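Gramadeck

Gramadeck is a table of measured run times for batch compile jobs on single-socket servers. It holds 826 rows, one row per completed job. This page covers release 4, dated October 11, 2018.

Contents

The release consists of one comma-separated file and a short schema file. Each row has a job name, a host name, the start time in UTC, the wall time in seconds, the CPU time in seconds, the peak resident memory in kilobytes, and an exit code. Jobs with a nonzero exit code are kept. Missing values are written as an empty field, never as zero.

Collection

Jobs were submitted through the Pellow queue to 6 hosts. Each host ran one job at a time, with swap turned off and the page cache dropped between jobs. Wall time was taken from the queue log and CPU time from the process accounting record. The two clocks can differ by up to 2 seconds on short jobs, so ratios of CPU time to wall time should not be computed for jobs under one minute.

Host names were replaced with short codes before release. The mapping is stable across releases, and a host that was retired keeps its code.

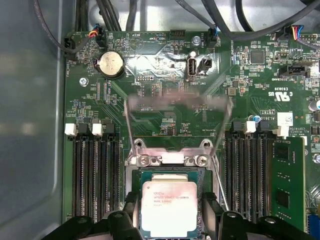
Onyekachi Osagie asked whether rows from before and after a firmware update can be pooled under the same host code. They can be pooled for memory figures. For wall time they should be treated as separate hosts, split on the firmware column added in this release. Osagie also noted that the column is blank for the oldest rows; those values were not recorded and will stay blank.

Known problems

Peak memory is underreported for jobs that fork and exit early, as the accounting record covers only the longest-lived process. Start times are those of the queue, and the first compile step may begin later. Job names containing a comma are quoted, which breaks parsers that split on commas alone.

Loading

The file is UTF-8 with Unix line endings and a single header row. The Navickas loader reads it without options. Other readers should be told to treat the exit code as an integer and the host code as text; several codes have leading zeros.

Changes

Release 4 adds the firmware column and removes duplicate rows caused by queue restarts. Release 3 changed memory from megabytes to kilobytes.

Contact

Corrections go to Yaw Nartey through the Clukano tracker. Include the job name, the host code and the start time.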